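**Account labeling** is the practice by which a social media service attaches a short public notice to a user account, usually to say that the account is automated, run by a government, or tied to a political campaign. Labels differ from suspensions in that the account stays open and its posts can still be read and shared. They are most often discussed in connection with elections, when services come under pressure from parties of both left and right.

## Background

Early services left it to users to judge who was behind an account. As campaigns moved their advertising and outreach online, complaints grew that some accounts hid their backers or posted by machine. Removing such accounts drew charges of political bias, and labels were offered as a milder step.

The regional service Plundier was an early adopter. Its first rules, put in place before a municipal election in Clerdale, covered 6 types of account, among them party offices, candidates and accounts that posted on a timer. An account that posted more than 40 times an hour was marked as automated until its owner asked for a review.

## How labels are applied

Most services use a mix of software and human review. The software looks at posting rate, sign-up details and links to other accounts. Reviewers then decide whether the label stands. On Plundier the owner has eight days to object, and the label stays visible during that time.

Skoryk, a smaller service used mainly for local news and neighborhood groups, relies on owners to label themselves. A false statement can lead to a loss of posting rights, but the service does not search for unlabeled accounts.

## The Clerdale dispute

In July, two months after the vote in Clerdale, a conservative taxpayers' group complained that its members had been marked as automated while similar accounts backing the other side had not. It handed over a list of 40 accounts. Plundier restored most of them and said that many had used the same scheduling tool, which its software read as a sign of automation. The group did not accept this account and asked for the full review records. Plundier released a summary with user names removed.

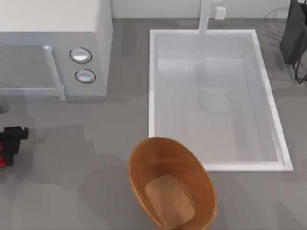

The neighboring town of Iltham later dropped automated posting from its own public pages so that they would not carry the label.

## Criticism

Critics on the right have argued that labels lower the reach of an account even where the service says they have no effect on ranking. Critics on the left have said that self-labeling is too weak and lets paid political work pass as ordinary opinion. Free speech groups have objected mainly to the lack of notice, and to appeals that end after the election has been held.

Supporters hold that readers have an interest in knowing when a post comes from a campaign or a machine, and that a label leaves the post itself in place.

## See also

- Content moderation
- Political advertising
- Shadow banning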